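Willeck Cuts $14 a Month From Its Phone Plan, Declines to Call It a Revolution

Two-line customers get the lower price starting in February, with no trade-in, no port-in and no countdown clock

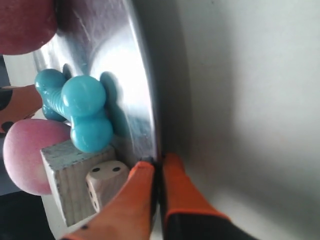 CISNEROS — Willeck, the regional wireless carrier, will lower the price of its two-line plan by $14 a month beginning in February. The cut applies to new customers and to the ones who have been here all along, a group our industry usually remembers shortly after they leave.

Existing customers do not need to call, chat, visit a store, or scan a code on the side of a bus shelter. The lower price will show up on the first bill that closes in February. Anyone who calls anyway will be told the same thing, politely, after hold music we are told is getting better.

The company is also putting the Zasum 2, its best-selling midrange phone, on sale for the whole of the month. The phone will be discounted to the same price in all Willeck stores and on the Willeck website, in every color we have left. That is mostly gray. There was a green, and people liked it more than we had planned for.

"We looked at how phone deals are usually written and counted the asterisks," the company said in a statement that took four people most of an afternoon. "Ours has one. It says sales tax is extra. We tried to get rid of that one too and were advised against it."

What the sale includes

The Zasum 2 comes unlocked. It can be bought outright or paid off in monthly installments with no interest, and the total is the same either way. Customers who pay it off early owe nothing further and will receive a short email saying so. A charger is in the box. We mention this as if it were a feature because, lately, it is.

Trade-ins are welcome but not required. Willeck will take a working phone of any make and apply its value to the bill all at once, instead of dripping it out over three years in amounts too small to notice. Phones with cracked screens are worth less. Phones that have been through the laundry are worth very little, though staff will hear the story.

Coverage

Willeck now runs 1018 cell sites, including a new group along the Jindura valley road, where customers have been telling us for some time that calls drop at the second bend. They were right about the bend. The new sites were switched on in stages over the fall and the road is now covered end to end, apart from the tunnel, where we continue to recommend conversation with whoever is in the car.

The plan includes unlimited talk and text and the same data allowance as before. Speeds are not reduced until that allowance is used up, at which point they are reduced, and the account page will say so in a sentence with the word "slower" in it.

Stores and hours

All Willeck stores will open at 9 a.m. during the sale. The Cisneros store has been rearranged so that the phones on display are plugged in and can be picked up and used. Customers who would like help moving photos and contacts to a new phone can book a time online. Walk-ins are fine as well but tend to come at lunch, all of them.

Willeck has set aside 900 Zasum 2 phones for in-store pickup. If those run out, the sale price will be honored on back orders placed before the end of February, and the store will call when the phone arrives. It will be a person calling, from a local number, so please answer.

The fine print, at normal size

The $14 reduction applies to accounts with two lines. Single-line plans stay at their current price, which we know will disappoint some people, and larger family plans are under review. The sale price on the Zasum 2 is limited to two phones per account. Business accounts are handled separately by a team that asked to be left out of this release.

About Willeck

Willeck provides wireless service and sells phones from its headquarters in Cisneros. It has not changed its logo this year.

Press contact: Willeck Media Office, Cisneros. Questions received before 4 p.m. are usually answered the same day.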